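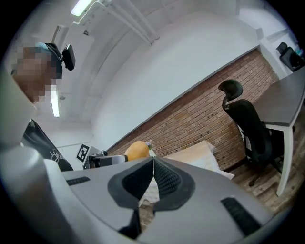 Leen Khalaf
Build lead, Druden hand gripper

Druden hand-held gripper, kit and ready built

Updated 17 June 2024

Two-finger gripper you hold and squeeze yourself. Light gray matte housing, black finger pads with a fine dotted grip surface. Pads close in a V and meet at the tips, so small round stuff is OK - fruit, balls, bottle caps. Flat sheets, less so. Use the long pads for that.

Designed at the shared workshop, still built there. Small batches. Next one closes in September.

What you get
Housing, left and right shell
Pair of finger pads, fitted
Trigger, spring, 19 screws (one is a spare)
Square marker plate, black and white, clips on the side
Hex key

Not included: camera, head mount, cable. Most people have there own by now.

Sold singly. If you're working two-handed order two and say so in the notes, we match the springs. Unmatched pairs feel odd after an hour.

Kit or built?
Kit takes an evening. You need a small screwdriver and patience for the spring. Built ones get 100 test squeezes on the bench before they ship, kits don't.

Pads
Glued on batch 7 and earlier, screwed on from batch 10. The batches in between could be either, look for screw heads behind the rim. Wash with soap and water, no solvents. Solvent eats the dots - Prasanna Saha tried it for us, two pads gone.

Known issues
Trigger squeaks when new. Drop of silicone oil.
Marker plate can work loose if you bang it on the table edge. Tape is fine for now, new clip is comming.
Left shell on kits may need a light sanding at the seam.

Spares
Pads, springs and marker plates all stocked. Shells to order, allow 10 days. Older Allel pads do not fit, please don't force them.

Questions, send your batch number first. It's inside the trigger.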